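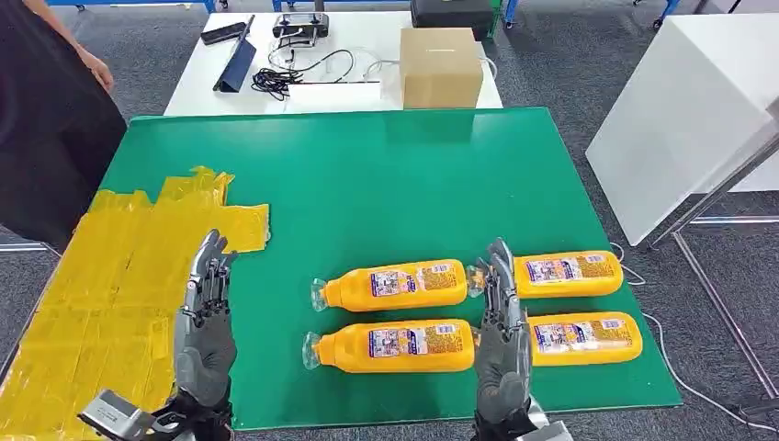 Tedik recording kit review: five months of teaching a robot to pick up bottles

Posted 10/12/2022

I've had the Tedik kit on our two-handed setup in Prokotthorpe since July, and in that time we've saved a bit over what I'd once have called a silly number of demonstrations, so I think I've earned an opinion! For anyone new to it, Tedik (made by Plarmont) is a pair of small wrist cameras, one head camera, a foot pedal and the software that ties them all to the joint readings. You steer the robot through the job, press the pedal at the start and end, and each go is saved as one example.

Our job is orange plastic bottles on a green board. Dull to look at, but glossy plastic is a proper test for a camera (and for my patience).

Fitting it

The brackets went on in an afternoon. The wrist cameras sit closer in than the Shirazi ones we had before, so you see a lot of your own arm and the room turns up sideways in the recordings. I minded this for a week and then stopped noticing. The model has never seemed to care which way up the ceiling is, as long as the mounting doesn't shift between sessions. Do mark the bracket position with a paint pen, though — I knocked one in our second week and had to throw out a morning's work.
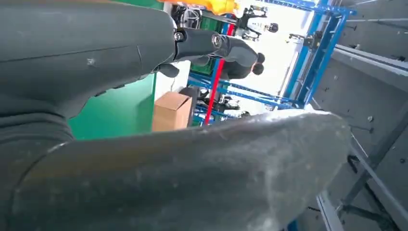 Recording with it

The pedal is the best thing in the box. With the Shirazi I had to shout across to someone at the keyboard, and every example had a few seconds of nothing on each end. Now the clips start when the arm starts. A decent grasp takes me 20 seconds, a fiddly one a good deal longer, and the software lets you bin a bad one with a double tap before it ever reaches the disk.

It also keeps all the cameras in step, and this matters more than I'd expected. The head view is great for working out which bottle you're going for, but once the fingers close you want the close-up, especially when there's clear plastic bunched up at the cap end.
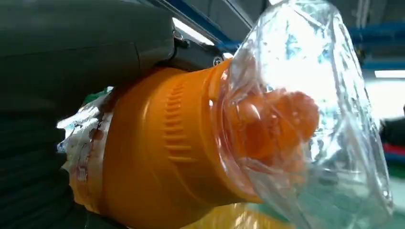
How many examples do you need before it's worth training anything?

We saw useful behaviour at 500 for one bottle in varied positions, and it was noticeably steadier at 1,000. Start smaller if you like, just to check that the files load and the cameras are the right way round in your settings.

The annoying bits

Labelling is clumsy. You get one free text box per clip and no way to fill in a batch, so I ended up typing "left hand, cap left" over and over until I gave in and wrote a little script. The export is slow as well, and it won't carry on from where it stopped if the disk fills up.

My other grumble is exposure. The wrist cameras hunt for brightness whenever a big dark surface comes close, and the setting to lock it is buried three menus down.

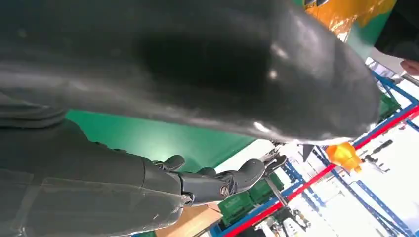
Once it's locked, the recordings are much more even from one clip to the next, and I'd do that before saving a single example. I'd also leave the background alone. We spent ages tidying shelves early on, and the model trained on those neat sessions got muddled the moment a box moved. These days people wander about and things get left out, and we carry on recording.

Would I buy it again? I would, mostly for the pedal and the syncing. If you already have cameras you like, ask Plarmont whether they'll sell you the pedal and software alone (they quoted us for it, and the quote took 12 days to arrive, so ask early). I've sent them my script for the labels, and if a batch option turns up in an update I'll add a note to this review.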